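# Keeping snacks on the table

Set out wrapped snacks on a cloth you can wash – crumbs shake off outside in seconds. 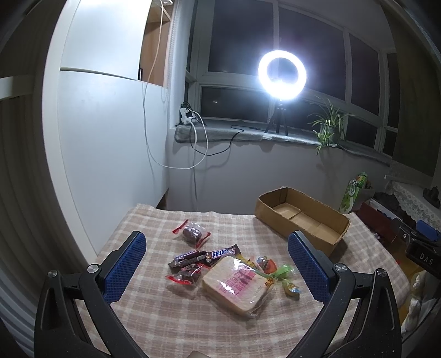 Leave sliced bread sealed until someone wants it, then fold the bag under and clip it. Candy bars go soft near a stove or a sunny window, so keep them at the cool end. Wash a checked cloth in cold water and hang it while damp, and most of the wrinkles drop out. Ours has lasted 7 years.

Braulio Serrano, 8/25/19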